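About us
Home > Clubs > Robotics

Gurnness Robot Club
After school, Irkasthorpe

We are the robot club at Gurnness School. Years 8 to 13, any experience, mostly none. We meet Mondays, 3.45 till 5.30, in the old textiles room at the end of the top corridor. Come up the back stairs, the front ones are locked after four.

This page keeps getting out of date so if something looks wrong ask Robel Ejigu (Year 12, club captain this year) or email the school office and put ROBOTS in the subject line.

What we do

We have one arm, a two-finger gripper and a small camera at the wrist. The arm is shared. Four pairs per session, twenty minutes each, rest of the time you are writing up, fixing things or working on the practice tables. New people drive by hand first. Everyone wants to go straight to the code and we do say no, sorry. You learn more about a gripper in one session of missing things with it than you do reading about it. After half term you can start on your own programs.

Older members work on the vision side, so getting the robot to find the thing it is supposed to pick up, then picking it up without knocking everything else over. Slow going. We log every attempt in the blue folder, good or bad, and last year's team logged 324 before Easter. 135 of those were clean picks. Jérémie Chauvin has typed them all into a spreadsheet and can tell you which ones were his.

The Meltum Challenge

This is our main competition. Held in November, one day, in Irkasthorpe sports hall. Schools get the task sheet in September and then it's a rush. Marks are out of 100, part for the run on the day, part for the log book, part for a short talk to the judges. We got 69 last time. Lost most of it on the talk, which ran over, and on a restart. The log book did well.

This year we are working on soft and light objects. Woven balls, different sizes, with loose strands. They are awkward. They roll, they squash a bit if you close too far, and the strands get over the fingers. A wooden block sits where you put it and you can be lazy about the angle. Can't be lazy with these.
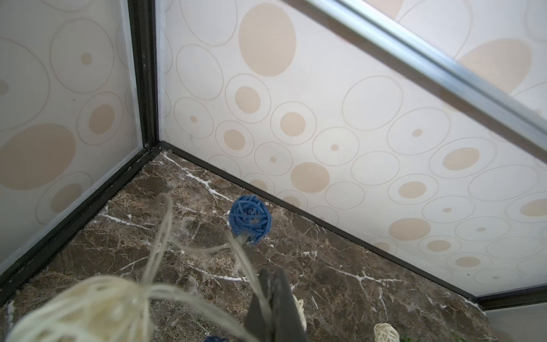
Safta Ghiță

I teach design and technology and I run the club, with Ionuț Coman from science on the weeks he isn't doing detention. Writing this between lessons so forgive the state of it.

The blue ball against the cream ones is a good first job for the vision group. Colour gets you a long way there. Then try it on cream only and see how much your program was leaning on the colour. Pale strands over a brown marbled surface is another one – lots of thin light lines underneath, veins going off in all directions, and a simple edge finder picks up the lot. Two of the Year 10s spent three sessions on that and now have a version that copes most of the time. They are writing it up for the log book and I will put it on here when they hand it in. (They have been told.)

Walls with a pattern on are the same sort of problem. Ovals and rings look very much like balls if all your program knows is "round". We talked about this for nearly a whole Monday. Best suggestion so far is to ignore anything above the edge of the table surface, which works until the arm tilts. Still open. If you have a better idea come and tell us, that is more or less how you join.

How a session runs

3.45 Sign in, bags under the side benches, long hair tied back.
3.55 First pair on the arm. Stop button checked before anything moves.
4.15 Swap. And again at 4.35 and 4.55.
5.15 Arm parked, logs filled in, strands and loose bits off the table.
5.30 Out. Please be prompt for pick up, the site gets locked.

Bring a pencil and something to eat. Food stays in the corridor. Laptops are here, you can use your own if you'd rather but we can't promise to get it talking to the arm.

How we started

Anca Vasiliu set the club up when she was head of technology. Two kits in a cupboard and six pupils, lunchtimes only. They built line followers, then a sorting machine for the school fair that sorted sweets by colour and ate a fair few of them. The arm came later, with help from Lungu, an engineering firm out on the ring road, who paid for it and still send somebody in once a term to look over the wiring and answer questions. Past visits have been on motors, on safety, and one very good afternoon on why things break. We are hoping for cameras next.

Anca has moved on to another school now but still comes to Meltum and stands at the back.

Who can join

Anyone from Year 8 up. No fee. You don't need to be in top set maths and you don't need to have coded before. We do need people who will turn up most weeks, as your partner loses their slot on the arm if you don't come. If you can't make it, send a message by lunch.

We also need people who aren't fussed about the code at all. The log book wants drawing and laying out neatly. The talk wants someone who can keep to time (see above). And someone has to re-wind the strands and sort the practice objects back in to their trays, currently Jérémie, who would like to hand it over.

Places on the arm rota are full until after Meltum. There is a waiting list on the door. You can still come along in the meantime, practice tables and log book are open to all, and people from the list get first go when a pair is short.

For parents and carers

Consent form from the office, one page, needed before the first time on the arm. Pupils stand behind the yellow line when it is powered and an adult is in the room the whole time. The arm is kept on its slow setting for all members. If you work with machines, cameras or anything like that and could spare an hour to talk to the group, we would be realy pleased to hear from you.

Open session for families is the last Monday before Meltum, 4 till 5. Pupils do the driving. Parents can have a go too, there is usually a queue.

Contact: Ms Ghiță or Mr Coman, through the school office, or catch either of us at break in the technology block.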